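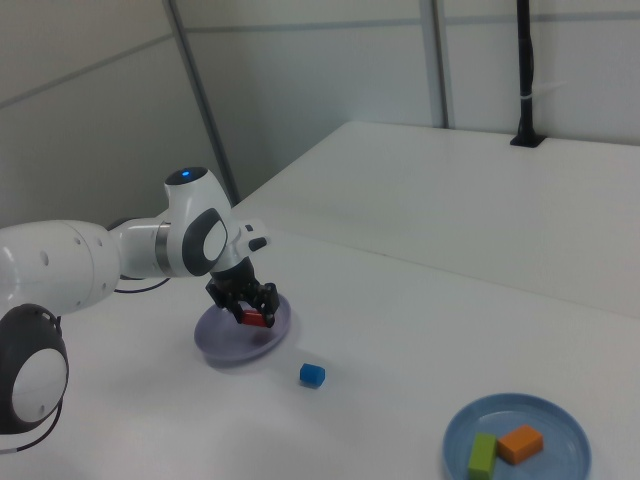

Élise Marchandeau, technicienne méthodes, atelier de préparation Disach
Cahier d'atelier, octobre 2023

Cellule de tri Billik, suite des notes d'août. L'essai de dépose en assiette se fait toujours avec les blocs de couleur, les vraies pièces restant au magasin tant que la fiche de poste n'est pas signée. Bloc rouge sur l'assiette lavande : la pince à deux doigts prend le bloc par les côtés et descend à la verticale. Le vert et l'orange sont dans l'assiette bleu clair, l'un contre l'autre. C'est admis pour les blocs. Pour les bagues Trevaskis ce ne le sera pas, à cause des rayures sur la portée. Point à reprendre dans la consigne de dépose.

Relevé de la série : 857 cycles sans intervention, puis arrêt sur défaut de prise. Reprise manuelle, réarmement, repartie. Le défaut s'est reproduit deux fois avant la fin de poste. Dans les trois cas le bloc était présenté en biais. J'ai remis la force de serrage à la valeur d'origine, la modification d'août n'apportait rien et marquait les arêtes. Hauteur d'approche relevée de 10 mm au-dessus du rebord de l'assiette. Temps de cycle un peu allongé, acceptable.

À vérifier : le passage du câble sous le bras. Il fait une boucle libre près du segment médian. Pas de contact constaté pendant la série, mais la trajectoire vers le bac de droite n'a pas encore été jouée à pleine vitesse. Prévoir un guide ou un collier avant.

Organisation du poste. Avant la cellule, le tri occupait deux personnes par équipe, debout, face au convoyeur. Depuis le passage en essai, une seule reste affectée à la zone et l'autre est au contrôle final. Le dossier Prokov présente cela comme un gain d'un demi-poste. Sur le terrain le calcul est moins net. La personne restante approvisionne, acquitte les défauts, évacue les assiettes pleines et note les arrêts. Ce sont des tâches courtes et irrégulières, qui n'apparaissent nulle part dans la gamme. Le temps gagné sur le geste de tri est repris en partie par l'attente et la surveillance.

Remarques recueillies en fin de poste, dans le désordre :
- moins de douleurs au poignet et à l'épaule, signalé par les deux équipes ;
- le travail est jugé plus monotone quand tout va bien et plus tendu quand ça s'arrête ;
- le voyant en bout de bras est peu lisible depuis l'établi d'approvisionnement, il faut se déplacer pour savoir où en est le cycle ;
- les opérateurs reconnaissaient les pièces douteuses au toucher. Le bras ne le fait pas. Les rebuts de ce type arrivent maintenant au contrôle final.

Le dernier point est le plus gênant. Sur le lot de 1212 bagues triées à la main en août, les pièces à bavure avaient été écartées dès le tri, sans que cela figure dans la gamme. Il n'y a donc pas de référence chiffrée pour comparer. Demande faite au contrôle final de tenir un relevé séparé des bavures, avec mention de l'équipe et de l'origine du lot. Sans ce relevé on ne pourra pas dire si la cellule laisse passer davantage de défauts ou si on les voit seulement plus tard.

Formation. Le réarmement après défaut de prise est connu de tous. La reprise de point ne l'est pas : en équipe de nuit la cellule reste arrêtée jusqu'au matin si une position est à corriger. Deux possibilités, former une personne par équipe ou autoriser un décalage borné depuis le pupitre. Je préfère la première. Le décalage borné réglera le cas courant et on perdra la trace des corrections. Il faudra aussi que la qualification soit reconnue dans la grille, la question a été posée et je n'ai pas la réponse.

Reste à faire
1. Jouer la trajectoire vers le bac de droite, vitesse réduite puis nominale, câble maintenu.
2. Essai avec présentation en biais volontaire, 3 angles, même force de serrage.
3. Définir l'écart minimal entre deux bagues dans l'assiette et corriger la consigne.
4. Déporter l'état du cycle sur une colonne lumineuse côté approvisionnement. Devis à demander.
5. Chronométrer les tâches annexes sur un poste complet, avec l'accord de l'équipe, et transmettre à Prokov avant toute révision de l'effectif.

Paramètres enregistrés sous le programme Billik, version précédente conservée. Ne pas l'écraser avant la fin du point 2.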